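Arkdale Game Library: Opening Checklist for the Lending Room
Checked 6/13/26
Status marks: OK, FIX, WATCH

Doors and exits

Front door opens fully and stays on its hook: OK
The new hook is wonderful. One finger and it holds, even with the wind coming up Gillies Street!

Back exit clear, inside and out: FIX
Two folding chairs leaning beside it again. Moved them to the closet, but the closet is nearly full, so they'll creep back unless we clear the bottom rack.

Exit sign lit: OK

Emergency light test button: WATCH
Comes on right away but looks dimmer than it did in December. Battery is on the order list.

Floor and walkways

Mats flat, corners down: OK
Double-sided tape is doing a great job.

Cords off the walking path: FIX
The lamp by the puzzle corner is plugged in across the aisle. There is an outlet right behind it (hidden by the jigsaw bin), so this one takes a minute.

Spills and grit swept: OK

Shelving

Wall anchors tight, all bays: OK
Gave each one a good tug. The Derine brackets we put in last winter are rock solid and I'm so glad we went with them.

Heavy boxes at waist height or lower: FIX
The big Trumasex train set was on the top shelf. It's a beautiful set and people borrow it constantly, which means somebody is pulling it down over their head every time. It now lives on shelf 2, left side. Please put it back there!

Step stool feet and hinge: OK
Rubber feet still grippy.

Game pieces and loaner boxes

Count of boxes on the shelf matches the book: OK
471 in the book, 471 on the shelf. First perfect match I've ever had on this sheet and I did a little dance.

Small parts boxes carry the yellow sticker: WATCH
21 stickers have faded to nearly white. Still readable up close, but a parent glancing at the shelf would miss them. New roll is in the desk drawer.

Foam pieces, no tears or bite marks: OK 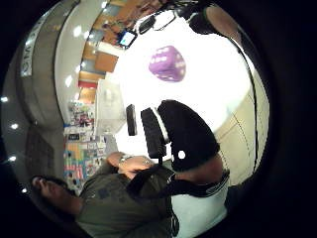 Marbles and magnets in latched tins: FIX
Two tins won't latch. Both are pulled from lending and sitting on the desk with a note. Loose magnets are the one thing on this list I'd close a shelf over, so please don't send them out with a rubber band around them.

Wooden pieces, run a thumb along the edges: OK
A little roughness on the stacking blocks, sanded on the spot.

Electrical and first aid

Extinguisher gauge in the green, tag current: OK

Kettle switched off and unplugged at close: OK

First aid kit sealed and stocked: WATCH
Small bandages are running low. Plenty of everything else.

Still open from this sheet: lamp cord, closet rack, two tins, sticker roll, emergency light battery, bandages. Initial next to each item on the clipboard copy when it's finished.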